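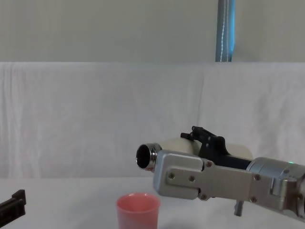 Preguntas frecuentes sobre la devolución de envases — Cesono

El depósito se cobra en la compra y se devuelve íntegro cuando el envase vuelve a la tienda. Son 2 euros por botella y figuran en una línea aparte del tique. El sistema admite botellas cilíndricas de color blanco crema con borde metálico y también los modelos antiguos de vidrio, siempre que se hayan comprado en una tienda adherida.

¿Dónde puedo devolver los envases?
En las tiendas Kardale y Bosman, en horario comercial. En Skultent solo se recogen los lunes, de 9:00 a 14:00.

¿Necesito el tique?
No. Basta con que el código de la base se lea bien. Si está borrado, lleve el tique o pregunte en el mostrador.

¿Tengo que lavar la botella?
Un enjuague con agua es suficiente. No use lejía ni estropajo metálico. El lavado completo se hace después, en planta.

¿Y los tapones?
Se entregan aparte, en el cajón del mostrador. No llevan depósito y su falta no reduce el importe.

¿Aceptan envases golpeados?
Sí, con abolladuras leves. Si el borde está deformado y el tapón no cierra, se devuelve el depósito pero el envase se retira y va a reciclaje.

¿Cuántos puedo llevar de una vez?
Hasta 20 por persona y día. Los bares y comedores que necesiten entregar más deben pedir recogida. El máximo por recogida es de 300 envases, en cajas cerradas.

¿Cómo me devuelven el dinero?
En efectivo o en la tarjeta con la que pague ese día. También se puede descontar de la compra — en ese caso no hay importe mínimo.

¿Caduca el depósito?
No.

¿Cuántos envases se recuperan?
En enero volvieron 1.651. La cifra se actualiza cada mes en el tablón de las tiendas.

¿Con quién hablo si hay un error en el abono?
Con Consuelo Tapia, de atención al cliente. Indique la tienda, la hora aproximada y el número de envases entregados.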